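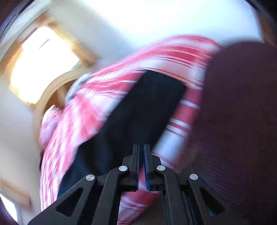 Protokoll der Nachbesprechung zum Besuchstag »Greifen und Falten«

Termin: 22. Februar, im großen Besprechungszimmer
Leitung: Wanpen Mahawong
Protokoll: ich (Natanael Queiroz), wie immer mit Kaffee und zu kleinem Notizblock
Außerdem dabei: die Werkstatt, der Empfang und zwei Leute von Figueiredo

TOP 1: Wie war's?

Wanpen hat gleich mit den Zahlen angefangen, also mache ich das auch: 358 Besucherinnen und Besucher, dazu 7 Schulklassen. Im November waren es deutlich weniger, und da hatten wir sogar noch Kuchen! Am vollsten war es nach der Mittagspause, da standen die Leute bis in den Flur, und der Empfang musste die Gruppen für Draduvholm zeitweise über den Hof schicken. Das hat wohl niemanden gestört, nur die Garderobe war am falschen Ende des Gebäudes.

Der Empfang bittet darum, die Anmeldeliste beim nächsten Mal nach Uhrzeit zu sortieren und nicht nach Nachnamen. Einstimmig angenommen, ich hab mich ein bisschen geschämt, die Liste war nämlich von mir.

TOP 2: Vorführung mit dem Handgreifer

Der längste Punkt des Nachmittags. Bei der Stoffstation ging es ja darum, mit dem schwarzen Greifer in der Hand ein Tuch zu fassen und ordentlich hochzuziehen, damit unser Faltprogramm Tulance später von solchen Bewegungen lernen kann. Das rot-weiß gestreifte Tuch fanden alle gut. Die Werkstatt meinte, an den Streifen erkennt man schön, wo der Stoff zwischen den blauen Polstern sitzt und wo er bloß herumfliegt – und herumgeflogen ist bei den Gästen viel, weil die meisten viel zu schnell ziehen.

Wanpen möchte deshalb, dass wir am Anfang jeder Runde einmal langsam vormachen, wie es geht. Ich war erst dagegen (wir hatten pro Gruppe sowieso kaum Zeit), hab mich dann aber überreden lassen. Wir lassen dafür den Einführungsfilm weg, den haben nach Auskunft der Werkstatt ohnehin die meisten im Stehen und mit dem Rücken zur Leinwand verbracht.

Die beiden von Figueiredo wollten wissen, ob man dunkle Stoffe auch gut greifen kann. Greifen schon, sagt die Werkstatt, aber für die Auswertung sind sie lästig, weil sich die Falten schlecht unterscheiden lassen. Daraus wurde eine ziemlich lange Diskussion über Fensterlicht, Deckenlampen und Vorhänge, von der ich ehrlicherweise nur die Hälfte mitgeschrieben habe. Ergebnis: Wir probieren es vor dem nächsten Besuchstag einmal mit und einmal ohne Vorhang aus und vergleichen dann. Die Vorhänge besorgt Figueiredo.

Noch eine Bitte aus der Werkstatt: Schrauben am Greifer zieht nur nach, wer dort eingewiesen ist. Auch wenn es in der Pause gerade so schön passt.

TOP 3: Rückmeldungen der Gäste

Im Kasten lagen 46 Zettel, und ich habe sie wirklich alle gelesen! Viele fanden es toll, dass man selbst anfassen durfte und nicht bloß hinter einer Absperrung stand. Gewünscht wurden mehr Sitzplätze, ein niedrigerer Tisch für Kinder und bessere Schilder ab der Bushaltestelle. Ein Herr schrieb, er falte seine Handtücher seit vierzig Jahren in Dritteln und hätte gern gewusst, warum wir sie halbieren. Wanpen schreibt ihm zurück.

Einige Schulklassen haben nach Unterlagen für den Unterricht gefragt. Haben wir nicht, hätten wir aber gern. Ich frage bei Cakden nach, ob wir deren Arbeitsblätter anpassen dürfen, die sind kurz und ohne viel Fachsprache.

TOP 4: Geld

Ging schnell. Der Getränkeposten war höher als geplant, die Druckkosten dafür niedriger, unterm Strich bleiben wir im Rahmen. Fehlende Belege bitte bei mir ins Fach legen, und zwar nicht gefaltet in den Briefumschlag vom letzten Mal, den habe ich nämlich fast weggeworfen.

TOP 5: Nächster Besuchstag

Draduvholm bleibt als Ort gesetzt. Wir wollen 2 Stoffstationen nebeneinander aufbauen, damit die Schlange kürzer wird, und die Führungen sollen etwas kleinere Gruppen haben. Ob abends noch eine Runde für Erwachsene dazukommt, ist offen. Die Werkstatt ist eher dafür, der Empfang eher nicht, und Wanpen möchte erst die Dienstpläne sehen.

Offene Aufgaben

Anmeldeliste nach Uhrzeit umbauen: Natanael
Ablauf für das langsame Vormachen aufschreiben: Werkstatt
Vorhänge besorgen: Figueiredo
Versuch mit und ohne Vorhang: Werkstatt und Figueiredo
Anfrage wegen der Arbeitsblätter: Natanael
Antwort an den Herrn mit den Handtüchern: Wanpen
Dienstpläne für eine mögliche Abendrunde: Empfang

Korrekturen zum Protokoll bitte direkt an mich, am liebsten schriftlich.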